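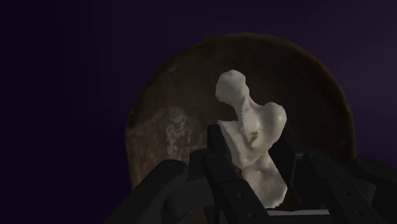 I went back to Catden College in July for the open evening with the new principal. They had put out 200 chairs in the Stotano Hall and most were taken by the time I got there, so I sat near the back with the first-years and their parents.

Questions were written on cards and passed to the front. The first few were about rents in the Fagundes block, which have gone up again. The principal said the college would hold them for 2 years and would not promise anything after that. A parent asked about the late bus and got a fairly vague reply.
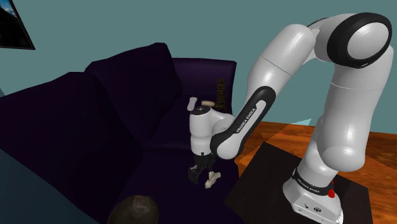
After that it got lighter. One student wanted to know if the Sanano canteen would bring back breakfast. It will, from 7.30, at the old price. Another asked what the principal had studied and regretted not studying, and the answer to the second part was Welsh.

We got through 12 cards before the hall had to be locked. The rest are meant to be answered on the college website. I walked down the hill and caught the 489 home.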